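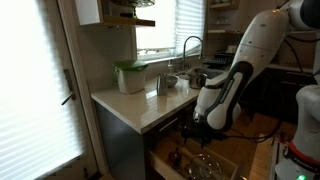

홈 > 가이드 > 가정용 로봇 > 주방 > 서랍 정리 | 이전 글 | 다음 글 | 목록

로봇 팔에 주방 서랍 정리 맡겨 보기

작성: Umut Bilgin
2020-02-22

집안일을 기계가 어디까지 할 수 있는지 알고 싶다면 서랍 하나로 시험해 보는 것이 가장 빠르다. 설거지나 요리는 변수가 너무 많고, 바닥 청소는 이미 제품이 나와 있다. 서랍은 그 중간쯤 되는 난이도다. 이 글에서는 서랍에서 물건을 꺼내고 다시 넣는 작업을 로봇 팔로 시험하는 순서를 적는다. 팔의 설치와 기본 보정은 끝났다고 보고 시작한다.

준비할 것

- 관절이 일곱 개인 팔 한 대. 여섯 개짜리로도 되지만 조리대 모서리를 피해 서랍 안으로 내려가는 자세가 잘 나오지 않는다.
- 두 손가락 그리퍼와 고무 패드
- 비상 정지 버튼. 사람이 서는 쪽에 둔다.
- 시험용 물건 3개: 유리 냄비 뚜껑, 나무 밀대, 작은 병
- 기록지. 우리는 Setelwood 양식을 쓰는데 공책에 적어도 상관없다.

물건은 일부러 성격이 다른 것으로 고른다. 밀대는 쉽고, 병은 넘어지기 쉽고, 유리 뚜껑은 어렵다.

1단계. 서랍 위치 잡기

서랍은 끝까지 빼 둔다. 반쯤 열린 상태에서는 손목이 조리대 밑면에 걸린다. 서랍 앞판의 양쪽 모서리를 그리퍼 끝으로 한 번씩 찍어 좌표를 저장한다. 서랍을 닫았다가 다시 열고 같은 점을 한 번 더 찍어 본다. 레일이 헐거운 서랍은 이때 값이 어긋난다. 어긋나는 서랍이면 시험할 때마다 좌표를 새로 잡아야 한다.

여는 동작은 처음에는 사람이 한다. 손잡이를 잡고 당기는 동작은 따로 연습시켜야 하는데, 당기는 방향이 조금만 틀어져도 레일이 걸리면서 팔이 멈춘다.

2단계. 속도와 힘 제한

서랍 안으로 내려가는 구간은 평소 속도의 절반 이하로 둔다. 물건에 닿기 직전의 짧은 구간은 더 늦춘다. 쥐는 힘은 밀대에 맞춰 놓고 유리에 그대로 쓰면 안 된다. 물건마다 값을 따로 저장하고 이름을 붙여 둔다.

전원이 들어와 있는 동안에는 서랍에 손을 넣지 않는다. 물건을 다시 놓을 때도 정지 버튼을 먼저 누른다.

3단계. 밀대부터

밀대는 가운데를 잡는다. 비스듬히 놓여 있으면 손목을 밀대 방향과 직각이 되게 돌린 다음 내려간다. 끝을 잡으면 들어 올릴 때 반대쪽이 처져서 서랍 벽을 긁는다. 들어 올린 뒤 잠깐 멈추게 하고 미끄러지는지 본다.

4단계. 작은 병

병은 위에서 뚜껑 쪽을 잡는 방법과 옆에서 몸통을 잡는 방법이 있다. 서랍 안에서는 옆으로 들어갈 공간이 부족하니 위에서 잡는다. 옆에 다른 물건이 붙어 있으면 손가락을 벌릴 때 그 물건을 밀게 된다. 자리가 좁으면 밀대를 먼저 꺼내고 나서 시도한다.

5단계. 유리 뚜껑

여기서 대부분 막힌다. 투명한 유리는 깊이 카메라에 잘 잡히지 않아서 뚜껑이 있는 자리가 빈 바닥으로 나오는 일이 많다. 꼭지가 위를 향하면 꼭지만 찾아 잡게 하면 된다. 뒤집혀 있으면 테두리를 잡아야 하는데 두 손가락으로는 잘 빠진다. 처음 하는 사람은 꼭지가 위로 오게 놓고 시작하고, 깨져도 괜찮은 뚜껑을 쓴다.

6단계. 다시 넣기

꺼내기보다 넣기가 어렵다. 물건을 놓고 나서 서랍이 닫혀야 성공이다. 병이 서랍 높이보다 위로 올라오면 닫다가 걸린다. 넣은 다음 그리퍼를 똑바로 위로 빼고, 서랍 밖으로 완전히 나온 것을 확인한 뒤에 팔을 옆으로 움직인다.

우리 결과

지난 8월부터 Ağca 작업실에서 같은 순서로 200회를 돌렸다. 밀대는 믿고 맡길 정도가 됐다. 병은 주변이 비어 있을 때만 괜찮았다. 유리 뚜껑은 옆에서 사람이 지켜봐야 했다. 같이 시험한 Taner Karabulut은 물건을 서랍에 섞어 놓지 않고 칸막이를 넣자고 했고, 칸막이를 넣은 뒤로는 병을 넘어뜨리는 일이 줄었다.

그러면 지금 집에서 쓸 수 있느냐는 질문이 남는다. 내 답은 아직 아니라는 쪽이다. 사람이 금방 끝내는 일을 팔은 한참 걸려서 하고, 서랍 내용물이 바뀌면 설정을 다시 해야 한다. 늘 같은 물건이 같은 칸에 들어가는 작업대 서랍이라면 사정이 다르다. 공구 서랍에는 지금도 써 볼 만하다.

자주 생기는 문제

팔이 내려가다 멈춘다: 힘 제한값보다 서랍 좌표를 먼저 확인한다.
잡은 물건이 돌아간다: 패드가 닳았는지 본다. 우리는 750회마다 교체하는 것으로 정해 두었다.
케이블이 서랍 손잡이에 걸린다: 케이블을 팔 뒤쪽으로 돌려 묶고, 손목을 끝까지 돌려 당기지 않는지 확인한다.

칸막이 치수와 기록 양식은 Lavley 자료 게시판에 올려 두었다.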